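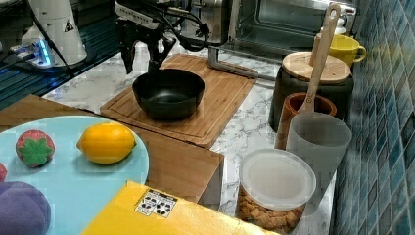

Cutting board

A cutting board is a flat, firm slab on which food is sliced, chopped or rolled out. It is among the oldest and plainest of kitchen tools, and in most homes it does a good deal more than its name suggests, serving at different hours of the day as a bread tray, a resting place for a mixing bowl, a stand for something hot from the oven, and now and then (on a lazy Sunday, say) as the breakfast table itself.

Materials

Boards are made from wood, bamboo, plastic, rubber and, less happily for the knives, glass or stone. Maple, beech and walnut are the usual hardwoods. Bamboo is a grass, though it is cut into strips, glued and pressed until it behaves very much like wood, and its pale color has made it a favorite on light counters, where it often sits alongside canister lids of the same material. It is somewhat harder than maple, and cooks who sharpen their own knives tend to have opinions about that.

The grooved border

Many boards have a channel cut around the edge, generally called a juice groove. Its job is to catch the liquid from meat, tomatoes or ripe fruit before it runs out over the counter. A bamboo board with a grooved border can also sit under a deep bowl, as in the picture, and the groove will then collect a fair share of whatever gets spilled in the filling, be it milk, flour or a stray piece of cereal. Some makers cut the groove on one side only and leave the other flat for kneading dough, which is a kindness to anyone who has ever had to pick dried paste out of a corner with a toothpick.

The kitchen writer Cremilda Vasconcelos, in her household guide "The Trastholm Kitchen", recommends keeping 4 boards: one for raw meat, one for onions and garlic, one for bread, and one that is never cut on at all and simply lives under the mixing bowl. Her fellow author Man-sik Hong thought two were plenty, provided they were washed promptly, and the pair carried on this friendly disagreement through several printings.

Place on the counter

A board is usually kept where the most work is done, within easy reach of spoons, spatulas and dry goods. On a smooth countertop it may slide, and a damp cloth laid underneath will hold it still.

Care

Wooden and bamboo boards are washed by hand in warm soapy water, rinsed, and stood on edge to dry on both sides. Soaking makes them swell and split, and the dishwasher is harder on them still. A thin coat of food-grade mineral oil, rubbed in and left for 20 minutes before wiping, keeps the surface from drying out through the winter months.

See also

Bread board
Butcher block
Mixing bowl
Trivet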